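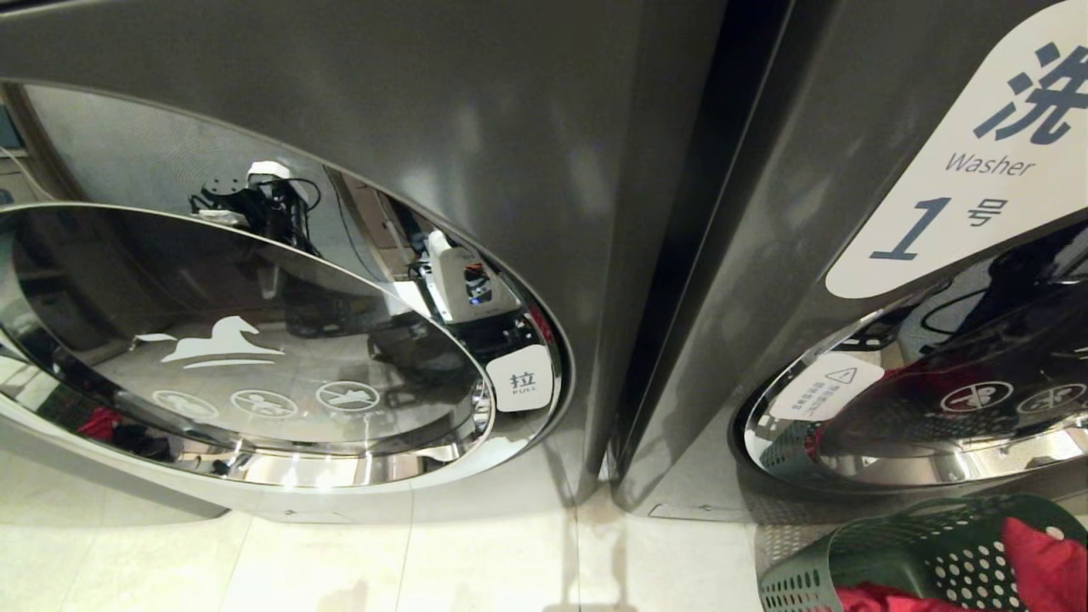 Kapitel 4
Zustände, die man nicht selbst verwaltet

Als ich angefangen habe, Robotersoftware zu schreiben, war ich fest davon überzeugt, dass Greifen das Schwierige ist. Wochenlang habe ich an Trajektorien gefeilt, und dann stand mein Programm vor einem Gerät, das einfach etwas anderes tat als in meinem Zustandsdiagramm vorgesehen. Der Arm war an der richtigen Stelle, die Regelung lief sauber, und trotzdem ging nichts weiter (wer das noch nie erlebt hat: kommt noch!).

In den ersten drei Kapiteln haben wir so getan, als gehöre die Welt uns. Unser Planer Rusteck hat Schritte aneinandergereiht, und nach jedem Schritt galt die Nachbedingung, Punkt. Für Klötzchen auf einem Tisch kommt man damit erstaunlich weit. Ein Waschsalon ist da eine ganz andere Nummer. Waschmaschine und Trockner haben eine eigene Steuerung mit eigenen Zeiten und Sperren, und die fragt uns nicht um Erlaubnis. Wir sehen davon nur, was auf dem Display steht, und manchmal nicht mal das, weil die eigene Hand davor ist.

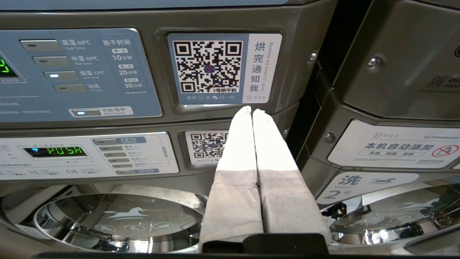
Deshalb trenne ich ab jetzt streng zwischen dem Gerätezustand und dem, was wir über ihn glauben. Der erste lebt in der Maschine, der zweite in unserem Code. In Starnus, der Wahrnehmungsschicht aus dem Begleitmaterial, bekommt jede Überzeugung einen Zeitstempel und eine Quelle. »Niedrige Temperatur gewählt« ist dann kein nackter Wahrheitswert mehr, sondern ein Eintrag mit Herkunft: Leuchtdiode gesehen, Handgelenkkamera, vor so und so vielen Sekunden. Klingt pedantisch, ich weiß. Aber spätestens beim ersten Wiederanlauf nach einem Abbruch werdet ihr mir dafür danken.

Ein kleines Rechenbeispiel, das uns durchs ganze Kapitel begleitet. Angenommen, Starnus liest ein Display mit 15 Bildern pro Sekunde, und wir akzeptieren einen Wert erst, wenn er 60 Bilder lang gleich geblieben ist. Dann warten wir 4 Sekunden auf jede Bestätigung. Bei einem Programm, das eine halbe Stunde trocknet, ist das völlig egal. Beim Drücken einer Taste fühlt es sich endlos an, und wer hier ungeduldig wird und ein zweites Mal drückt, hat je nach Gerät womöglich gerade auf Pause geschaltet. Abschnitt 4.2 behandelt genau diesen Fall.

Dazu kommt die Frage, zu welchem Gerät eine Ablesung überhaupt gehört. In einer Reihe gleicher Maschinen zeigen gern mehrere Displays dasselbe Wort, und ein Texterkenner ist stolz auf jedes einzelne davon.
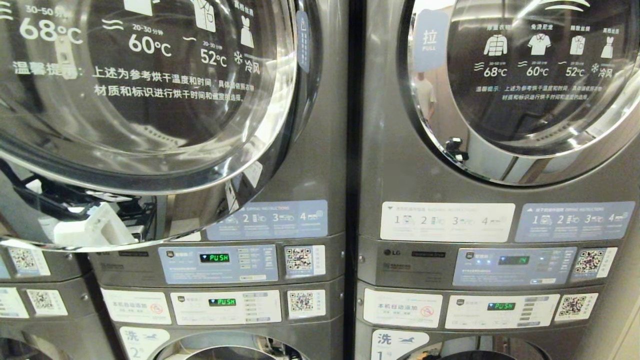

Mein erster Versuch war, einfach die nächstgelegene Anzeige zu nehmen. Das ging so lange gut, bis sich der Kopf ein Stück drehte und »nächstgelegen« plötzlich die Nachbarmaschine war. Heute verankere ich jede Anzeige an einer festen Kennung, also an einer Gerätenummer oder einem Code auf der Front, und verwerfe Ablesungen ohne Anker. Man verliert dabei Daten, das tut anfangs ein bisschen weh!

Was ihr für dieses Kapitel braucht: eine laufende Installation von Rusteck, die Aufzeichnung »Astberg« aus dem Begleitmaterial und den Zustandsautomaten aus Kapitel 3. Wer dort die Aufgaben übersprungen hat, holt bitte wenigstens die letzte nach, auf ihr baut Abschnitt 4.1 direkt auf.

4.1 Vom Zustand zur Überzeugung

Wir beginnen mit einer einzigen Waschmaschine und einer einzigen Anzeige. Öffnet die Aufzeichnung, springt zu Bild 28 und schreibt auf, was euer Automat an dieser Stelle über die Maschine behauptet. Daneben notiert ihr, woher er es weiß.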